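Speaker notes: Editing the exit, or how a reality show says goodbye
Talk for the Dunne television evening, 29 October 2025
Slot is 18 minutes plus questions. Vasco Pinheiro introduces.

Opening

Thank Vasco. Say who I am: story editor on Tratalura for the first three series, now freelance. I was in the edit, never on the floor, so questions about what the contestants are like at breakfast should go to someone else.

For those who haven't seen it: Tratalura puts 14 people in a converted hotel outside Grekavgate. Every few days they vote and one of them leaves. The last one left takes the money. The format is simple and most of the audience could explain it in a sentence.

Tonight is only about the last ten minutes of each episode. The vote, the walk to the door, the interview on the steps.

The vote

In series one we showed every vote in the order it was cast. It was fair and it was dull. By the fourth vote you usually knew, and the rest was people reading out a name you had already heard.

In series two we held back two votes and placed them last. We didn't change what anyone said, only when you heard it. Some viewers complained that this was cheating. I think they had a point and I will come back to it.

Pause here. Ask who has watched a vote and guessed the result from the music. Wait for hands.

We took the music out of the vote in series three. We had 876 emails after the first episode, and 133 of them mentioned the silence. Most of those didn't like it. We kept it anyway and the complaints stopped by the fourth week. 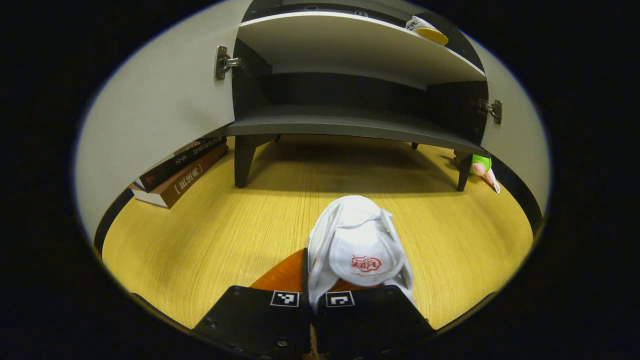 The goodbye messages

These are recorded before the result is known. Each housemate has to record one for everyone who might leave, so there are far more messages than we ever use. One week in series two we had 52 and broadcast four.

Two problems with them. First, people say kind things to be safe, and kind things sound alike. Second, the ones who don't play safe get all the airtime. A person can record a dozen decent messages and be remembered for one sour line.

Tell the Sihan Jiang story. Sihan left fifth in series two. Her closest friend in the house recorded a long message, most of it warm, with one remark in the middle about Sihan never doing the washing-up. The first cut had only the remark. Our producer asked for the whole thing, and it ran at a minute and ten. It was the message people wrote in about.

Don't play the clip. The rights aren't cleared. Read the two lines from the transcript instead.

The steps

The exit interview is done within the hour. The contestant is tired, hasn't seen a second of the programme, and is asked to comment on how they came across. In series one we broadcast those answers as if they were considered. I would not do that again.

Guteo, who make the companion podcast, now do a second interview a week later. It's longer and calmer, and contestants often take back what they said on the steps. If I am short of time, cut straight from here to the last section.

Back to the complaint

Return to the two held-back votes. My view: reordering is acceptable if the count is true and nobody's reason is trimmed to mean something else. The second half of that is harder to keep to. I got it wrong at least once, in the series one semi-final, when we cut a man's apology off the end of his vote. He rang the office. He was right to.

Say that series four is being edited now and goes out in November. I haven't worked on it and don't know who leaves.

Questions

Likely ones: are the votes ever rigged (no), do contestants see the edit first (no, and I think they should see their own exit), how much are they paid (can't say, contract).

Vasco has the roving microphone. Finish by nine, the hall is booked after us.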